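Old school headsets in Jiltville are being sorted for repair

25 Sep 2019

The Jiltville school district has collected 563 used headphones and headsets from its classrooms and is having them sorted, with the ones worth fixing to go back to students before the spring testing period in April.

The headsets came from four schools. Most had been sitting in storage closets and computer lab drawers, some of them since the labs were last refitted. The district had planned to send the lot to Nastach, the recycling firm that already takes its old monitors and printers. Over the summer it decided to have them looked at first.

The sorting is being done by Sodoreck, a small electronics repair shop on Agbenyega Street. Owner Ekow Fiadzo said the shop expects to finish that part of the job next month and then start on repairs.

"A lot of what came in the boxes has a cord problem and nothing else," Fiadzo said. "The speakers are fine, the headband is fine. Somebody rolled a chair over the wire, or it got yanked out of a computer every day for two years."

By the end of last week the shop had set aside 148 headsets with damaged or severed cables. These are considered the best candidates for repair. Another group, with cracked headbands or missing ear cups, will be taken apart for cushions, screws and speaker units that can be used in other sets. Whatever is left goes to Nastach.

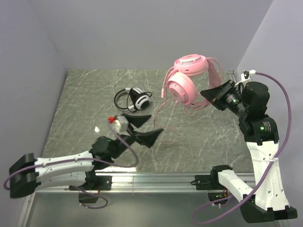
A pink headset with a boom microphone, and a black and white one behind the loose pink cord.

The district uses two general kinds of headset. Younger students mostly have plain headphones for reading programs and math games. Older students need a microphone too, for language classes and for the speaking part of the state English test. Microphones are where the shortage is felt, according to Augustina Asamoah, who coordinates classroom equipment for the district.

"Last spring we had students waiting for someone else to finish so they could have the headset," Asamoah said. "The test window is only so long. We got everybody through, but we were carrying boxes from one building to another at lunchtime to do it."

Asamoah said buying new was the first thing the district looked into. The quotes for sets with a microphone came back higher than expected, and the technology budget for the year was mostly committed to laptops and to wiring work at the middle school. The agreement with Sodoreck sets a flat charge for each headset that passes a sound check after repair. The shop is not paid for a headset that fails.

Sorting is slow because the headsets are not all one model. Schools bought them in different years from different suppliers, and parents sent in others. Colors and sizes vary, and so do the plugs. Some sets have one round plug for sound and microphone together, some have two, and some connect by USB. A few have been cut so far back that there is no plug left to look at, and the shop has to open the ear cup to find out what it was.

Fiadzo said color is of little help. Wires inside the cords are coated in different colors by different makers, and the same color can mean one thing in one brand and something else in another. His staff check each wire with a meter before anything is joined.

"You can't go by the last one you did," he said.

Where there is enough cord left, the damaged part will be cut away and a new plug soldered on. Where the cord has broken close to the ear cup, the whole length has to be replaced. The shop bought a spool of thin multi-wire cable for that purpose and has been trying it on the first batch of 35 headsets, which are due back at the elementary schools for a trial before the rest are done.

Teachers have been asked to keep notes on that first batch. The main questions are whether the replacement cord is too stiff for small desks and whether children find it easy to pull out of the computer by the plug instead of the wire. Aleksandra Zawadzka, a second grade teacher, said she would like a shorter cord if one is possible.

"Ours are long enough to wrap around a chair leg, and they do," Zawadzka said. "The kids get up with the headphones still on. I would be happy with half the length."

Zawadzka's classroom sent in more headsets than any other room in her building. She said she had kept the broken ones in a plastic tub for several years, along with a note reminding herself to ask whether they could be fixed.

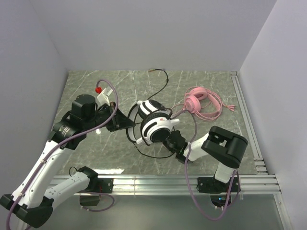

Two pairs with wire ends exposed, one black and white and one pink.

Not everyone on the school board was in favor of the plan. Board member Afonso Barreto voted for it in the end but said at the August meeting that he was concerned about spending staff time on equipment that was cheap to begin with. He asked the district to report back on how many headsets are returned to use and how many of those fail again within the school year.

"If we fix them and they come back broken by winter, I'd want to know that before we do it a second time," Barreto said this week. "I'm glad to see them out of the closets either way."

The district has agreed to give the board a written report after the April tests. Each repaired headset will carry a numbered sticker on the headband so that schools can record which ones come back and what is wrong with them. Fiadzo said the stickers were his suggestion. He would like to find out whether the joints he makes hold up better near the plug or near the ear cup.

Hygiene came up at the same meeting. Cushions that are torn or peeling will be thrown away, and all other removable cushions will be wiped down before the sets leave the shop. Schools will then go on cleaning them between classes the way they do now. Students who prefer to bring headphones from home may still do so for regular classwork, though the state test requires that equipment be checked in advance by the school.

Zawadzka said some of her students had asked whether they would get the same headphones back. They will not, as a rule. The district is pooling everything that is repaired and handing the sets out according to what each school needs, beginning with the middle school, where the demand for microphones is greatest.

The high school is handling a small part of the work itself. Ama Ackah, who teaches the electronics elective there, has asked for a box of the sets that are too far gone to repair. Her students will take them apart this fall and practice stripping and soldering the fine wires before moving on to other projects.

"Headphone wire is hard to start on," Ackah said. "It's thin, and in some of them there's thread wound in with the copper. If they can get a clean joint on that, the rest of the year goes easier."

Ackah said the class would not be repairing any of the headsets going back to students. She did leave open the possibility for another year, if the district continues the program. Her classroom has enough soldering stations for the current group, but the ventilation was last checked before the room was rearranged, and she wants that looked at before taking on anything larger.

For now, the district is asking families to hold off on sending in more. Several parents dropped off headphones at school offices after the collection was announced in the back-to-school newsletter, and a number of them were wireless sets that the district cannot use. Wireless models have to be paired with a computer each time and need charging, Asamoah said, and testing rules do not permit them.

Residents who have broken headphones to get rid of can take them to the electronics bin at the Jiltville town garage, which is emptied by Nastach. Batteries should be removed where possible. Anyone who would like a pair repaired can bring it to Sodoreck during regular hours, though Fiadzo said there will be a wait until the school order is finished.

Asamoah said schools that find more broken headsets in their own buildings should still send them along. They can go in the weekly interoffice delivery, with the name of the school on the box. Cords should be left as they are and not taped or trimmed. Some boxes arrived with the cords cut off and bagged separately, she said, which made it harder to tell which wire belonged to which headset.

The next school board meeting will include a brief update on the sorting.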